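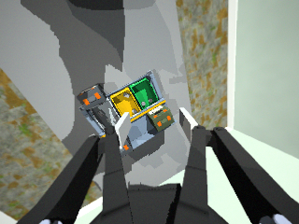
Page 1 of 3

PRESTARD SOAP AND SKINCARE CO-OPERATIVE
Minutes of the August members' meeting

Held Monday, 6:30 pm, upstairs at the Kamora Street workshop. Quorum was met. The meeting opened at 6:35 pm.

1. Minutes of the previous meeting
Accepted with one correction. Item 5 should read "unscented lip balm", not "unscented hand balm". The secretary will fix the website copy.

2. Matters arising
The second sink in the wash-up area has been repaired and the hot tap turns the right way again. The invoice has been paid.
The letter to the landlord about parking on market mornings has gone out. No reply yet. Carried over.
Aprons: the new ones are on the hooks. Members who still have an old green apron at home are asked to bring it back so it can be cut up for rags.

3. Shampoo bar
Production reported that the winter batch came out harder than the autumn one and is taking longer to lather. Two stockists have passed on comments from customers. The recipe was not changed, but the coconut oil came from a different supplier, Henao, and was used for the first time in this batch. Production would like to run a small test batch with the old oil and the new oil side by side before ordering again.
One member asked whether the bars had simply been cured longer than usual. Production said they had been on the racks an extra fortnight, so this could be part of it. The test bars will all be cured for the same time.
There are 234 winter bars left. Members agreed to keep selling them at the normal price. A line will be added to the product page suggesting the bar be rubbed between wet hands first.
Moved that the test batch go ahead. Carried.

4. Labels
The ingredient list on the conditioner label still gives the old order of ingredients from before the shea butter was increased. New labels are needed. The printer will do 658 labels from the sheets we have already paid for, and we would then be starting a fresh order.
Discussion on whether to change the colour at the same time. Several members find the grey lettering hard to read, especially in the shower. Others did not want the conditioner to look different from the rest of the range. It was agreed to keep the colour and make the lettering darker.
The phrase "all natural" was raised again. The fragrance in the rose hand cream is not a natural one and the phrase should not appear anywhere near it. It is still on the shelf card at the Firovitz store. The card will be taken down this week.
Moved that the new conditioner labels be printed with darker lettering. Carried, one against.

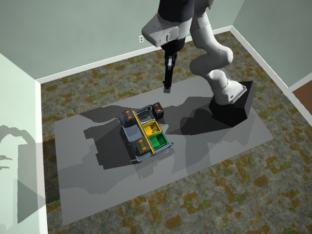 5. Market stall
The Sunday stall has been quiet, as expected for the time of year. Beard oil and lip balm sold best. Bath salts hardly moved.
The stall fee goes up to $96 next month. Members felt this was still worth paying through to Christmas. To be looked at again in January.
The tester jars came up. Customers are putting fingers straight into the hand cream. Wooden sticks have been on the table but are blown off whenever there is wind. Suggestion to change to small pump bottles for all cream testers. Agreed. Production has enough pumps in the storeroom.
A roster for spring is on the noticeboard and has gaps. Please put your name down in pen.

6. Gift packs
The proposal is one pack this year in place of last year's two: shampoo bar, lip balm, hand cream and a face cloth. Limit of 100 packs. Packing to start in October so that it does not run into the big market weekends.
Last year's cellophane was disliked by nearly everyone and tore. Paper boxes cost more. Members preferred the boxes. A price for the pack was not settled, pending the box quote. Carried over to the next meeting.

7. Other business
The fridge in the kitchen is for food only. Samples of aloe gel were found in it again.
The back door sticks in wet weather and needs a firm pull to lock. Last person out please check it.
A member asked about refills for liquid soap. To go on the next agenda.

Meeting closed 8:10 pm. Next meeting September, same time and place.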